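Still Learning to Clear the Table

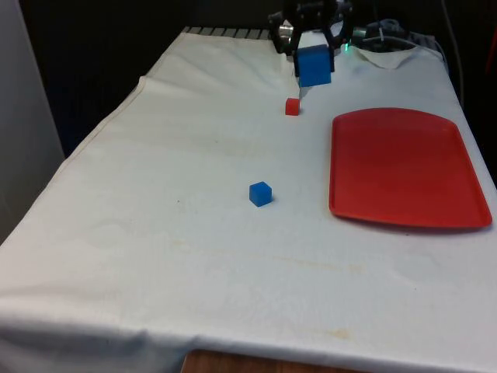
Picking up a block is the easy part. Household chores add clutter, soft cloth and objects whose size changes from one grasp to the next, and a gripper with two fingers has to cope with all of it.

At Flurkdale, engineer Seung-woo Maeng scores tidying trials in sets of 100. A policy called Sisari, trained in August, moved small cubes into a tray reliably. Larger ones cost it 20 failures in a set, most of them at release – the fingers opened too early or too close to the rim.

Maeng wants fewer than 2 before the team tries cups and cutlery. Laundry is further off. Cloth wrinkles under contact, and depth estimates drift with it.

Shop-floor kitting is nearer, he says, where parts arrive in known sizes and a slow cycle can be tolerated overnight.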